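Shared Workshop in Brultbridge Builds Its Own Sidewalk Robot

12 Nov 2021

If you've walked past the old Fleltent building lately and wondered why the lights are on so late, the answer is a small delivery robot named Zein, which members of the shared workshop there have been putting together on their evenings off (and, I'm told, quite a few lunch breaks too).

The project was started by Märta Rønning, who wanted something that could carry library books up the hill to her neighbors. She figured it would take a month. It has now taken 18, and she laughs about that very easily! The parts have cost $1,000 so far, most of it going to the motors and one unlucky battery.

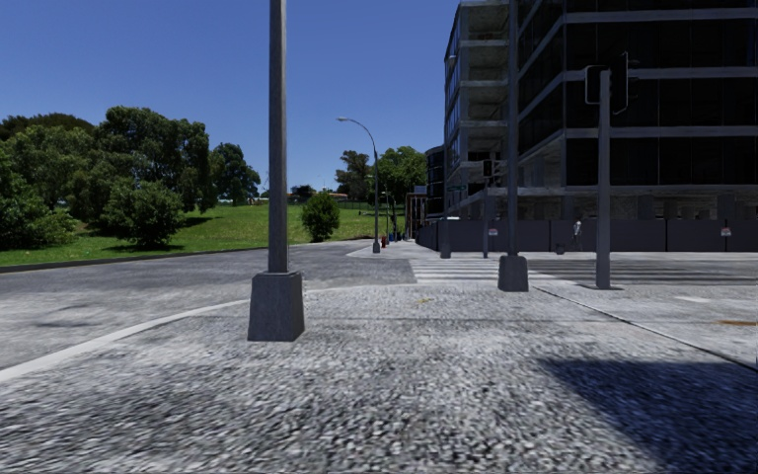 A good share of the work these days is done on a computer, where Zein can practice on simulated streets before its wheels go anywhere near a real one. Naa Dogbe looks after that side of things and has run 500 practice trips since January, with curbs and crosswalks getting most of her attention. "It's so much nicer to fix a bad turn with a cup of tea in your hand," she told us, and we can well believe it.

The robot itself is still up on blocks at the back bench, waiting for a new front axle from Fleton. Once that's fitted, the group plans a first outdoor run of 90 feet, along the workshop's own driveway. Neighbors are welcome to come by and watch, and there will be soup.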